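Ľudovít Vrabec
Thread, Sunday evening

1/ Some of you asked what happened with the two-handed kitchen robot I am building in our shared workshop. I was quiet since summer, so I write a longer thread now. Short version: the real arms can lift, the real hands can close, and both together still work only in simulation.

2/ The real hardware first. Left arm is finished to the wrist. Right arm is waiting for one gearbox from Tendero. They sent me the wrong ratio, I sent it back, they sent me the same wrong ratio again. I am still polite in the emails.

3/ The elbow motors are secondhand Hisano. They are strong, but the cable comes out exactly where the forearm wants to bend. I printed a new cover with a channel on the side. Third version fits. The first two are now holding pencils on my bench.

4/ Because of the gearbox I moved all my evenings to the simulator. I did not want to do it, I like screws more than code. But Omolara Oyewole, who has the bench next to mine, told me I will break fewer fingers this way. One real finger costs me 59 euros in parts, so I listened to her.

5/ Wiring note for people who build similar hands: I changed from one long bus to two short ones, one for each arm. Before this, if the left hand lost a packet, the right hand was also freezing for a moment. Very ugly when it is holding something over the floor.

6/ The power supply is an old Bondarchuk unit from the workshop shelf. It has a fan like a hair dryer. Omolara put a box lined with foam around it, with a hole for air, and now we can talk again.

7/ Back to simulation. My first kitchen was only gray boxes on a gray table. The grasp looked perfect and I was proud for one evening. Then I changed the boxes to vegetable shapes and everything rolled away. A box forgives you a lot.

8/ So now I use curved things with one end thinner than the other. I also gave every vegetable its own friction value. I rubbed real ones on a tilted board at home to get the numbers. My family has opinions on this.

9/ The run with the new finger timing:

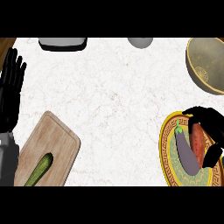

Right hand closed on the sweet potato, next to the eggplant. Left hand waits open by the cutting board. Simulation render.

10/ What I changed: before, all fingers started to close at the same time, and the one which touched first was pushing the vegetable away from the others. Now each finger slows down when it feels contact and waits for the rest. It is 7 lines of code and I needed two weeks to find them.

11/ What I still don't like: the thumb. In my model it has one joint less than the real thumb, so I can't fully trust any grasp which depends on it. I will fix the model before I touch the real hand. Probably.

12/ The log of that evening has 2580 lines and most of them are the same warning about joint limits. If somebody knows how to make Soniser show a repeated warning only once, please write me. I read the manual two times and I found only how to switch off all of them — this I don't want.

13/ A question I get often: why two hands, if one is doing the work? Because I want to pass things from one to the other later, and to hold a board steady during cutting. No knife yet. The workshop rules say no blade on anything that moves by itself, and I agree with the rules.

14/ Next steps: correct thumb, gearbox (please, Tendero), then the same grasp on the real right arm with a rubber potato. If the parts come in November I will show it at our open evening, with the stop button in Omolara's hand.

15/ The files for the elbow cover are free for everybody, write me and I send them. Print it with the channel facing up, otherwise the supports are terrible to remove.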